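Hedges and Old Walls: What I Found Out on Windard Lane
Project report by Siebe Schouten

So my project was supposed to be on traffic noise. That lasted until September, when I walked down Windard Lane to try out the sound meter and got completely distracted by the birds (there were so many!). My supervisor, Abenezer Ayele, let me switch as long as I came up with a proper question. Mine was: do small birds use the old overgrown edges of the lane more than the neat clipped ones?

I split the lane into two stretches, each 100 yards long. The Mulder side hasn't been trimmed in years and is full of dead stems. The Bitwood side gets cut every fall and looks like a green box. I stood at the same spot on each side for 30 minutes in the morning and wrote down every bird that landed. If one flew off and came back I counted it again, and I know that's a weakness, but I can't tell one sparrow from another and I wasn't going to pretend I could. 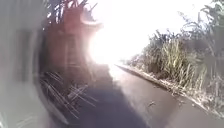
My totals came out at 129 landings on the Mulder side and 86 on the Bitwood side. I was hoping for a bigger gap, to be fair! Most of the difference was sparrows and wrens. Robins didn't seem to care at all, and they showed up on both sides about equally.

The weather gave me trouble. Two mornings were so windy that hardly anything landed anywhere, and I went back and forth on whether to leave them out. In the end I kept them in, and Abenezer agreed with that. I also lost one whole page of notes in the rain, so that session got done over on Tue 4 February, when it was freezing and my pencil worked better than my fingers.

If I did this again I'd want a second person, one for each side, so both counts happen at the same time. I always did Mulder first, and the birds may just be busier early on. I'd also like to try it in nesting season, and maybe ask the owners on the Bitwood side to leave one short piece uncut for a year.

The full tally sheets are in the blue folder in the biology room.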